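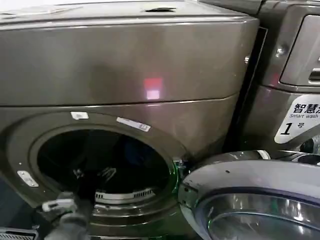
Simone Moura thinks the stickers should come off before anything else happens, and that a machine with labels round its door rim looks like it's still waiting to be sold. Babak wants them left on until we've copied out whatever is printed on them. I am with Babak, mainly out of laziness.

Filed under: Workshop log / Laundry & wet room

2024-10-14

Washer day. The old white one went in August, mourned by no one who had ever tried to get a boiler suit out of it, and since then we have been carrying the rags and aprons home in turns. Henrik's turn lasted three weeks, by which I mean Henrik had the bag for three weeks.

The new one is a dark bronzy grey. I asked for "whatever is cheapest that takes a full load of aprons" and we have ended up with something that would suit a hotel lobby. Every fingerprint will show. I give it until the first linseed day.

Measured the gap again before we pushed it back. There's 50 mm behind for the hoses if the skirting stays and a bit more if it goes. The skirting stays. Negin T. had already cut a packing board for the left front foot, where the floor dips towards the drain, and it was nearly right. Planed it, tried it, planed it too far, cut another. The second board is oak because that was the offcut on top of the pile, so we now have the best-dressed foot in the building.

Level side to side is good. Front to back it leans a hair towards the wall and I have decided to like it that way.

Transit bolts: out, all of them, bagged and taped to the inside of the cupboard door with the spanner. Please leave them there. The bolts from the last machine were put "somewhere safe" and are there still.

Drum. Ran a hand round the inside before loading anything and found no burrs on the lifter holes, which was my worry, given what the last one did to the muslins. Checked the seal fold for packing crumbs. One bit of polystyrene, which broke into 1000 smaller bits when I touched it. Hoovered.

First run empty, hot, no powder. Sat on an upturned crate and watched it, which I am booking as commissioning. Filled without trouble. A slow drip at the cold tap union, cured with a new washer from the Skusden tin (the fibre ones, not the black rubber, which have gone like biscuits and should be thrown out). Spin at 400 was so quiet I thought it had stopped. At full speed the shelf above started to hum and the jar of pegs walked to the edge. Pegs now live on the windowsill.

Second run, six aprons and a heap of the Wallanden dust sheets. They came out clean except for the glue, and the glue was never going anywhere. Grey water at the drain for the first few minutes. I'd rather not think about what we have been wearing.

Powder: we still have most of the Clira tub, so use that up before anyone buys the nice stuff. One level scoop. Henrik's scoop is not level. Henrik's scoop is an alp.

House rules, to be copied onto card by whoever has legible handwriting, so Negin M.:

Pockets emptied first. Screws count as things in pockets.
No rags with oil or solvent on them, ever. They go in the lidded tin outside as before.
Door left ajar after use — properly ajar, a hand's width.
Nothing stored on top. It is not a bench. I know it's bench height.

Stickers: left on for tonight. Babak will write down the print in the morning, with his good glasses, and then Simone can have them. Warm water and a plastic scraper only, please, and no white spirit on that finish until someone has tried it round the back where it doesn't show.

Still to do: clip the waste hose so it can't jump out of the standpipe, find the blanking cap for the spare tap, ring Zamani about the old machine's hose set, which they say we owe them and I say we returned. Move the drying rack, as the door now opens into it.

Henrik has asked whether he can bring his duvet in.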